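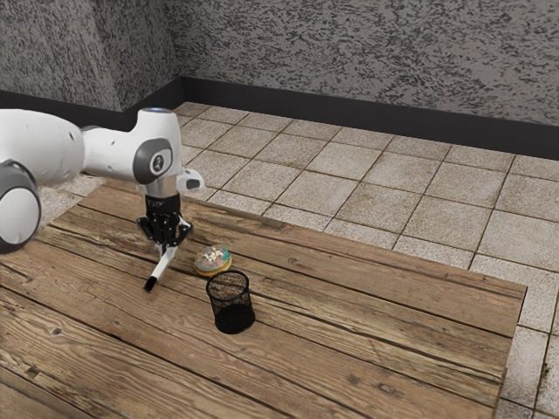 4 min read

Hard water and the Ombridge supply: what changes in August

Monday, April 13, 2026

From August the eastern half of Ombridge will be supplied from the Piltham borehole in place of the Trastia reservoir. The water is safe in both cases and is treated to the same standard. The difference that households will notice is hardness. Trastia water comes off moorland and carries very little dissolved mineral. Piltham water has spent a long time in chalk and carries a good deal.

Hardness is the amount of calcium and magnesium dissolved in the water, normally given in milligrams per litre as calcium carbonate. Some appliance manuals use German degrees, French degrees or Clark degrees instead. These are different scales for the same quantity. One German degree is 17.8 mg/l, one French degree is 10 mg/l and one Clark degree is 14.3 mg/l. Check which scale the manual uses before setting anything, as the numbers are easily mixed up and most dials carry no unit.

Who is affected

The changeover covers 3220 properties, all of them east of the railway. Properties on Korletey Road are split: the even side moves to Piltham and the odd side stays on Trastia. Anyone unsure can look at the supply zone printed on the second page of the water bill. Zone 2 is the one that changes. Flats fed from a shared tank follow the zone of the building, whatever the individual bill says.

Kettles and taps

Scale forms when hard water is heated. Calcium hydrogencarbonate breaks down to calcium carbonate, carbon dioxide and water, and the carbonate settles on the nearest hot surface. In a kettle this is the element or the base plate. Citric acid removes it. Use two level tablespoons in a litre of water, bring it to just below boiling, switch off at the wall and leave for twenty minutes. Rinse twice. Vinegar also works but takes longer and leaves a smell. Do not mix either of them with bleach.

Tap aerators and shower heads collect scale more slowly. Unscrew the aerator, soak it in the same solution and brush out the mesh. Chrome will tolerate this for half an hour. Brass with a lacquered finish may not, and should be wiped instead. Natural stone around a basin should be kept clear of acid altogether.

Dishwashers

A dishwasher sold in this country will almost always have a built-in softener, which is the compartment in the floor that takes salt. On Trastia water many households have had it set to the lowest level, or to zero, and have never filled it. That setting will need to be raised. The procedure is in the manual, usually under "water hardness", and on older machines it involves holding down a button while switching on.

Fill the compartment with water once, the first time only, then with dishwasher salt until it is full. Run a rinse cycle straight afterwards so that spilled brine does not sit on the steel. Table salt is not suitable. It is too fine and often contains an anti-caking agent that clogs the resin. Tablets described as all-in-one contain some softening agent, but the makers generally give an upper limit of hardness on the box, and Piltham water may be above it.

Washing machines

Detergent packets give doses for soft, medium and hard water. Move to the hard column. Underdosing in hard water leaves a grey film on cottons and does more harm to the machine than a slightly generous dose. Powder contains more builder than liquid and is the better choice for whites. A maintenance wash at 60 degrees with an empty drum, once a month, is sufficient for most machines.

Boilers and cylinders

Sealed heating circuits are not much affected. The same water goes round and round, so the quantity of mineral is fixed, and the inhibitor deals with it. The hot water side is different. A combination boiler heats fresh water through a plate heat exchanger with narrow passages, and these fur up. The usual sign is hot water that starts at the right temperature and then drops while the tap is still running.

A scale reducer fitted to the cold inlet is worth asking for at the next service. There are several types. Polyphosphate dosing units have a cartridge that must be replaced. Ion exchange softeners remove the hardness altogether and need salt, a drain and some cupboard space. Magnetic and electronic units are sold widely, but published tests disagree about them. If an ion exchange softener is installed, leave one kitchen tap on the unsoftened main for drinking.

On an immersion cylinder, turn the thermostat down to 60 degrees if it has been set higher. Scale builds much faster above that figure. It should not go lower, on account of legionella.

Aquariums and house plants

Fish kept in soft water should not be moved over in a single change. Replace a tenth of the tank at a time and test between changes. Azaleas, camellias and most orchids dislike lime and are better watered from a butt.

Test strips

Strips are available free from the Ombridge library desk, two per household. Dip for one second, shake off, and read after a minute in daylight. Questions about zones should go to Ximena Figueroa at the supply office, in writing if possible, with the account number and the postcode.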